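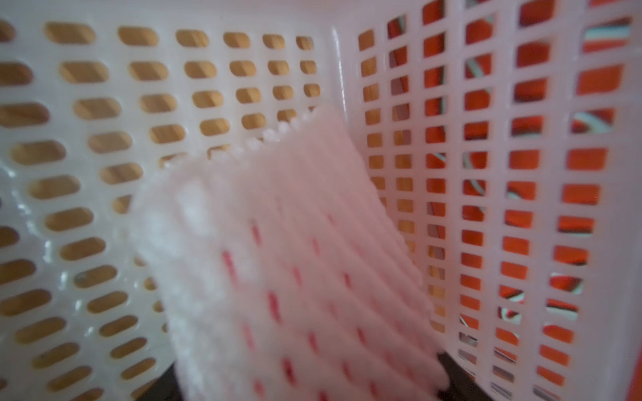 Why does a wrist camera policy lose track of fruit once it has a foam net on it?

The net hides most of the outline the policy learned to look for, and it squashes and shifts when the fingers touch it. Adding training runs with netted fruit usually helps more than changing the camera settings.

Ticket: netted fruit, grasp point drifts toward the gathered end
Opened by: Lizeth Benavides
Assigned to: Digby Katene
Project: Andgate
Status: open, waiting on retrain

Lizeth Benavides, first entry
Hi Digby, and thank you for picking this one up when you already have the Wokden tickets on your plate. I'll try to give you everything in one go, so please forgive the length.

The policy trained on our 1,253 bare fruit demonstrations is doing nicely on bare fruit. With a net on, the predicted grasp point wanders off toward the pinched end of the sleeve, and the fingers end up closing on foam. I first thought it was lighting, so I spent a morning fussing with exposure on both wrist cameras and got nowhere. Then I thought it was calibration, and I redid that too (both arms, the long way, with a pot of coffee). Same drift. I've put the settings back where they were so you aren't chasing my changes.

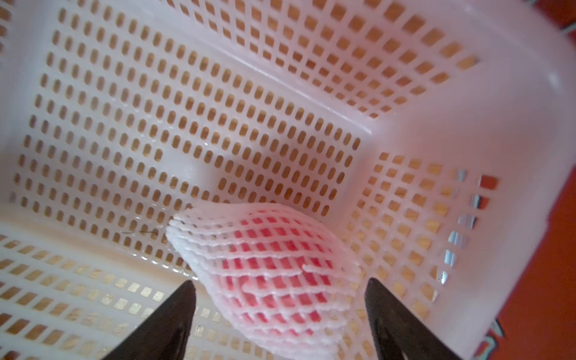
The other thing I noticed is that the confidence score stays high the whole time. It doesn't hesitate at all, bless it. That makes me think the model has decided the gathered tip is a stem, but I would love for you to tell me I'm wrong.

Digby Katene, reply
I don't think you're wrong. I ran the saliency maps on your failed runs last night and the hot spot sits right on the tip of the net nearly every time. On bare fruit it sits near the stem, so your guess fits.

Could you try two things for me when you get a minute?

First, mask the wrist view and run on the overhead camera alone. I expect the grasps to get sloppier, but if the drift goes away we know which stream is pulling it.

Second, send me the Akbari config you started from. There's a crop setting in there that changed in May, and I'd like to rule it out before we spend anyone's afternoon on new data.

Lizeth Benavides, reply
Both done. With the wrist view masked, the drift is gone, and yes, the grasps are sloppy – it comes in high and brushes the net – but it's at least aiming at the fruit. Config is in the shared folder under Clinham. The crop setting is the old one, so I believe that's cleared.
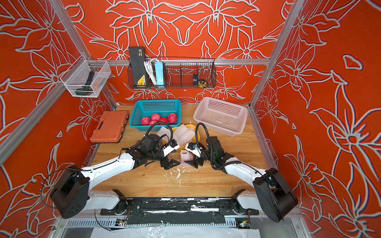
Saskia asked whether we should simply collect netted demonstrations and be done with it. I'm in favor, though I'd like to keep the net's direction mixed from run to run, or we'll just teach it a new bad habit.

Digby Katene, reply
Agreed, and tell Saskia she has good instincts. Let's plan on 600 netted runs mixed in with the bare ones, tip direction shuffled by the script so none of us falls into a pattern. Please log an empty net now and then as well, with the label set to "no grasp". I'd keep the wrist stream in. We need it for the last bit of the approach.

I'll start the retrain from the 2,000 step checkpoint once the data is up. Leaving this open until we have the new numbers, and I've copied Yaryna so she can book the GPU time.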